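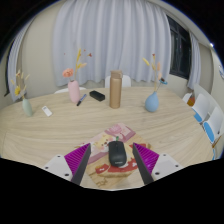
A glossy black mouse on the oval table.

Shared tables cop a beating, and timber ones show every bit of it – but they're so easy to bring back! I've been looking after the big one at Drarnidell since September and I've picked up a few favourites along the way.

Sticky rings first. Warm water, a drop of dish soap, a cloth you've wrung out hard. Wipe with the grain, then go over it with an old tea towel straight away. Don't spray anything onto the timber itself, spray the cloth.

For white heat marks, try a dab of plain mayonnaise left on overnight. I laughed when Vinh Mạch told me, and then it cleared up a ring from a teapot I'd given up on. Brilliant stuff!
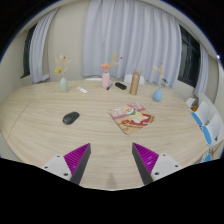
Crumbs and grit love to hide in joins, so grab a soft old toothbrush and flick along the line before you wipe, otherwise you're just making paste. A wooden skewer with the tip blunted is good for the stubborn bits.

Light scratches on an oiled top? 40 mL of olive oil, half that of white vinegar, shaken in a jar. Test it underneath first. Rub in a little, wait ten minutes, buff like mad.

And stick felt pads on everything – lamps, pen cups, the fruit bowl. A sheet of them lasts me ages.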